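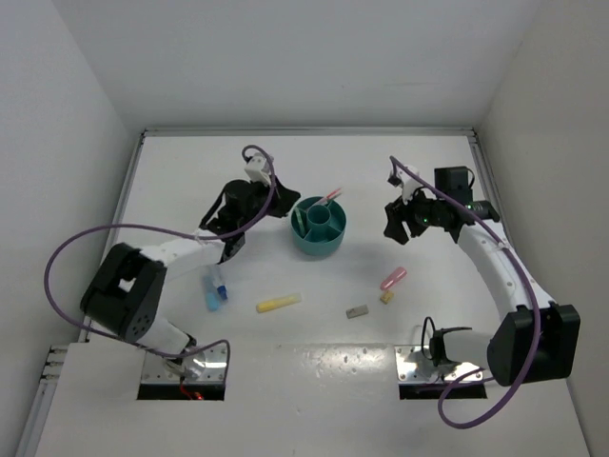 Most of what is lost in a small office is lost within reach of the person looking for it, according to a reader who wrote to this magazine in June, and the remark has stayed with the editors through the preparation of this feature. The reader keeps the accounts of a two-room practice and had spent the greater part of a morning searching for a signed lease. It was found under the telephone.

The subject of desk order is often treated as a matter of temperament. Employers who have looked into it with care tend to regard it as a matter of housekeeping policy, to be written down and reviewed like any other. Olter, a translation bureau with 400 clients on its books, adopted such a policy when it moved to smaller premises. Staff were asked to keep on the desk only what they used daily. Everything else went to a shared cupboard, labelled by task. Stationery was no longer ordered by each department separately, and the bureau discovered that it owned enough staples to last well beyond the term of its lease.

The policy met with some resistance. Several members of staff objected to the loss of their paper trays, which had served as a kind of calendar: the deeper the sheet, the older the matter. The bureau allowed the trays to return on condition that they were emptied at the end of each month. That condition has been kept more faithfully in some departments than in others.

At Pernano, a firm of surveyors, the difficulty was of another kind. Desks there are shared, and each is used by 3 people over the course of a week. Pens, scale rules and erasers were borrowed and did not return. The firm now provides one pot of common tools for each desk and a small drawer for each person. The pot may not leave the desk. Tools that are broken or dry are to be thrown away by whoever finds them, a rule which was thought too obvious to need stating and which has since been printed and fixed inside the cupboard door.

The choice of container deserves more attention than it usually receives. A tall pot suits pens and scissors but hides anything short, so that clips and sharpeners gather at the bottom with the dust. A shallow tray shows its contents at once but takes up more of the desk. Offices that have the means would do well to try both before placing a large order.

Paper remains the harder question. Records which must be kept by law should be filed on the day they are received, and a named post should be responsible for them. Drafts may be destroyed once the final version has been approved. The reader with the missing lease has since bought a box file, and reports that the telephone has been moved to the window sill.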